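**Moving the whole apartment in one van trip vs. a bunch of car trips, what did you do?**

**pelicanroute** wrote:

OK so we're leaving the Cerngate apartment at the end of March and I need opinions from people who've done this more recently than me (my last move was a futon and two garbage bags). It's a one-bedroom, second floor, no elevator. The new place is 70 miles away. I got a quote from Stimov Moving for $3,583 and nearly dropped my phone in the sink. That's with packing. Without packing it's $3,256, so they'd wrap every plate I own for the difference, and now I can't decide if that's a steal or if the base price is just nuts.

The other option is a rental van for $770 all in, with the insurance and the gas, and two friends I'd be paying in Thai food from Pongsiri. My partner says van. My back says movers.

What would you do?

---

**mudroom_marty** wrote:

Van. Not even close. I've moved five times in nine years and the only time anything got broken was the one time I paid people. They put a floor lamp UNDER a box of books.

Get the long van, not the tall one. You'll want to slide things in flat. And measure your couch before you pick it up, because the guy at the counter will swear it fits.

---

**traian_p** wrote:

I'm going to disagree with Marty, second floor with no elevator changes the whole thing. I did what you're describing two years ago with my brother and we were both finished by noon with half the apartment still upstairs. My brother didn't talk to me until the weekend after.

If $3,256 is too much, call and ask for labor only. You rent the van, they send two people for four hours who just carry. Lots of places do it and don't advertise it. I paid way less than a full service quote and I would've paid double by the time we got to the washer.

(Traian Pîrvu here by the way, some of you know me from the old board)

---

**pelicanroute** wrote:

Labor only!! I did not know that was a thing. Calling tomorrow.

Here's where I'm at with the stuff itself, since somebody always asks. Most of what we have is kitchen. I've started sorting into keep, give and "why do we own this," and the third pile is winning. Pretty sure I've found four can openers. 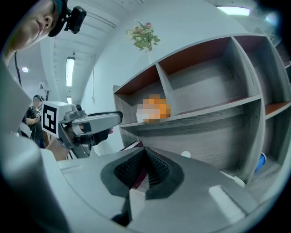
The big question mark is books. I've got boxes from the liquor store (the small strong ones) and I was going to fill those up, but my partner bought these giant plastic totes from Veltov that were on sale and wants to use them for everything. I tried lifting one filled with cookbooks and it did not leave the floor. Do I fight this fight or just let it go?

---

**boonmee.l** wrote:

Fight it, gently! Put the books in the small boxes and give the totes to bedding and coats and pillows. Then the totes get used, your partner is happy, and they weigh nothing so you can carry two at a time and look very strong.

I also roll my suitcases full of books. They have wheels already, so why not. Down the stairs one step at a time, thump thump thump, sorry to the neighbors.

On movers vs. van I'm with Traian. We used a full crew last time because I was seven months pregnant, and I stood in the kitchen drinking iced tea and pointing at things. Best day of my life. My husband says our wedding should've been the answer there.

---

**mudroom_marty** wrote:

Agree on the suitcases. Disagree on everything else, lol.

Labor only crews are a coin flip. You have no idea who's showing up. At least with the full service you can yell at the company if your dresser shows up with three legs. With labor only they'll tell you the van was packed wrong and it's your van.

Also nobody here has asked about parking at either end? If you can't get the van by the door you're adding half a block to every single trip and THAT is what kills you, more than the stairs.

---

**traian_p** wrote:

Parking is a fair point, I'll give you that one. Some towns let you reserve the curb if you call ahead. Ours made me print a sign and tape it to a cone, and I had to supply the cone.

The coin flip thing I don't buy though. Ask if they're the same people who do the full service jobs. At the place I used it was the same two guys, same truck shirts, they just drove over in a car.

---

**pelicanroute** wrote:

There's a loading zone in front of our building that's free until 10 a.m. so we'd have to be quick, but it exists. At the new place there's a driveway. A DRIVEWAY. I'm unreasonably excited about it.

New worry: furniture. How do you all decide what's worth hauling? We have a shelving unit that I go back and forth on every hour. It's heavy, it's gray, and it has never once been full of anything useful. It collects grocery bags and mail. But then I think about what a replacement would cost and I start wrapping the corners in my head.
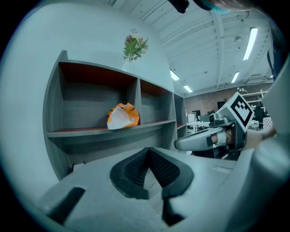
Same story with the desk chair, which squeaks, and the kitchen table, which has one leg I glued back on during a thunderstorm. My partner's rule is if we wouldn't pay to buy it again we shouldn't pay to move it. That's a great rule until you apply it to his weight bench.

---

**boonmee.l** wrote:

The rule is good! Weight benches should be covered by the rule!!

For shelves, I take them apart if they come apart easily and leave them behind if they don't. Cheap ones never go back together as tight as the first time. If you do take it apart, put the screws in a sandwich bag and tape the bag to the biggest board. I once put all of mine in a "safe place" and found them fourteen months later inside a teapot.

And do you know if it'll fit at the new place? Get the tape measure out before you decide anything.

---

**mudroom_marty** wrote:

Leave the shelf, leave the chair, take the table. A table with a glued leg is still a table. You need somewhere to eat the Thai food.

---

**traian_p** wrote:

Marty and I agree on something, mark it down. Although I'd list the shelf first and see if anybody bites. People will come get just about anything if you say free and give them a time. Say "must carry it down yourself" in the title or you'll be the one carrying it.

---

**pelicanroute** wrote:

Update: Stimov does do labor only, two people, four hour minimum, and yes it's the same crew (I asked, thank you Traian). She's emailing me the price tonight. If it's decent we're renting the van and doing that, with the friends on tote duty at the other end.

Listed the chair, and somebody messaged me inside of ten minutes asking if it squeaks. I told the truth. They still want it.

The weight bench is under discussion.

---

**mudroom_marty** wrote:

Long van. Not the tall one. Post the price when you get it.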